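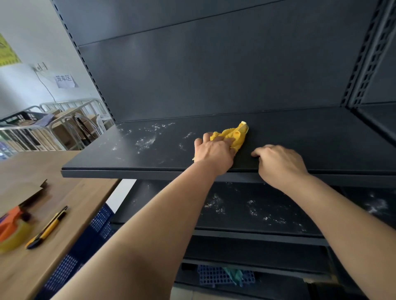 Wiping a shelf is a lousy thing to teach a robot. That is more or less how the lead trainer at Zultau opened when we got her on the phone, in between two sessions and with somebody drilling behind her. Her team shows robots how to do chores, by hand first, then by remote control. Shelf cleaning is this season's chore. "People think it's the arm that's hard. It's the other hand," she said. Look at the one with the cloth – fingers spread, pressing down on the board – and then at the right one, just lying flat near the front edge. "Everybody asks me what that hand is for. Ask your own hand. It went there by itself." Her demonstrators get no script for it. They get a dirty shelf and a cloth and that's it. White specks all over the dark metal are good news, she says, you can tell where the cloth has to go.

How long does one demonstration take? Depends who you ask. She wants them short. The Hao software that lines up the recordings likes them short too, it throws out anything with a long pause in it. Talking is fine. Scratching your nose is not fine. They started in August with a limit of 11 minutes and she thinks now that was far too generous, people drift, they start cleaning the way you clean when your mother is watching. "I want bored cleaning. Bored cleaning is the best data I have."

The target is 3000 demonstrations before anybody is allowed to say the word "finished". She would not tell us how far along they are. We asked twice.

So why bother with hands at all, if the robot ends up being driven remotely anyway? She had clearly been asked this before. Remote sessions are slow and the operators get tired, she said, and the Tevo controllers give you almost no feel for how hard you are pushing. With a bare hand you just know. You bunch the cloth up into a ball, lean on it, follow the crumbs. "On the remote my operators either tickle the shelf or try to push it thru the wall." The hand recordings give the model the general idea – where to start, which way to go, when to go back over a spot. The remote ones teach it what its own arms can do. She wouldn't give up either one.

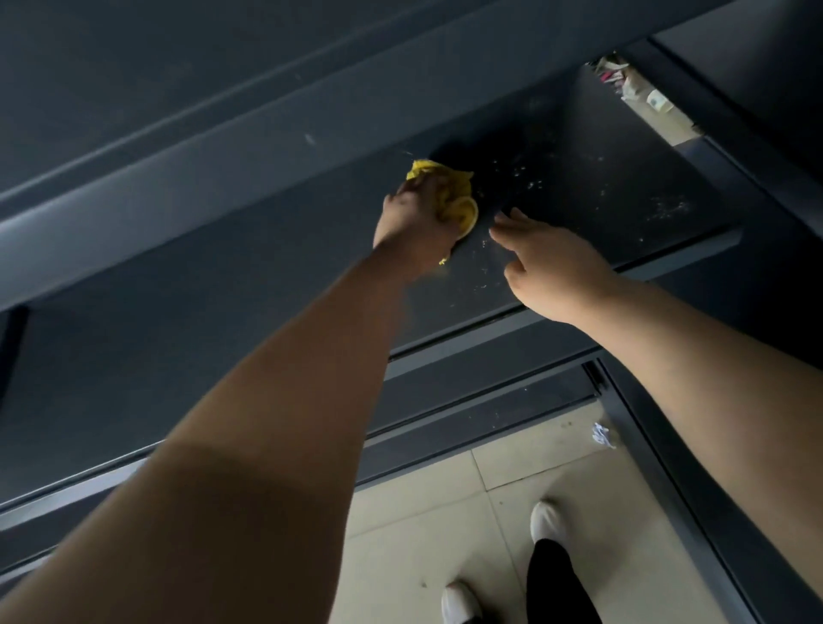
The underside problem

Everybody forgets the underside of a shelf. Including, she admits, her, for the first weeks. Then the Istthorpe people, who are paying for part of this, sent over a list of what they call a clean shelf and there it was, second line. Reaching up from below is a different job. Your wrist turns over, you see the metal at a steep angle, half the time your own arm is in the way. One hand feels along the panel with the fingertips while the other one does the pushing with the cloth. "You can't see well so you touch. The robot can't do that yet, not really. So it has to look from a better place, and we have to teach it to want a better place."

And the remote version of it? A groan. Operators work from a screen with 1440 lines, plenty sharp, still no help with depth. They bump the upright posts. They wipe air. She keeps some of the bumps in the training set if the operator recovers from them nicely, which she says caused the longest argument of the whole project, she won and is still a bit smug abuot it.

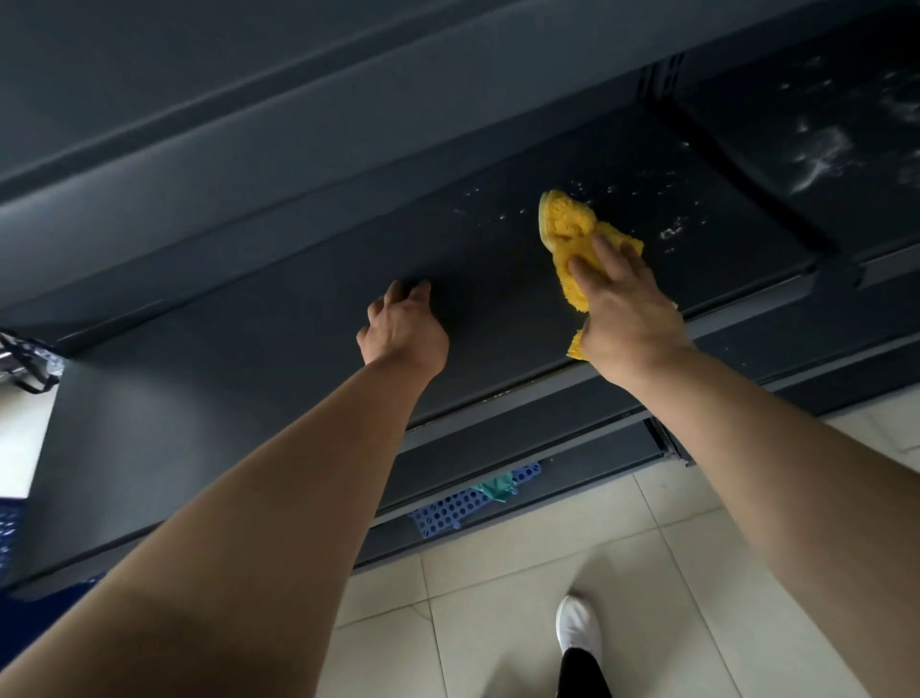 What comes next

More shelves, different shelves, worse light. She wants people who are left handed and people who are short. She also wants 2 remote operators swapping over in the middle of a job, to see if the model notices that the style has changed. Her bet is that it will.

Would she let the thing clean her own kitchen? Long pause, drill still going. "The counters, sure. Not the shelf with the glasses." Then she had to go, the next session was already set up.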